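Ok quick one, back to packing in a sec. The room is nearly there. Ordered 600 hooks from Zelstead by mistake (wanted 60, dont ask) and Glenys has now found a use for 2 of them.

Still arguing over the brick. Bongani says paint it, I say leave it alone — the red is the only warm thing in there. And teh white ledge stays, final answer. 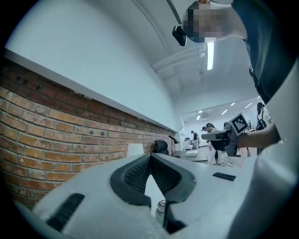
Brick wall and ledge, July.

Paint quote came in at 422. Nope. More when the shelves are up.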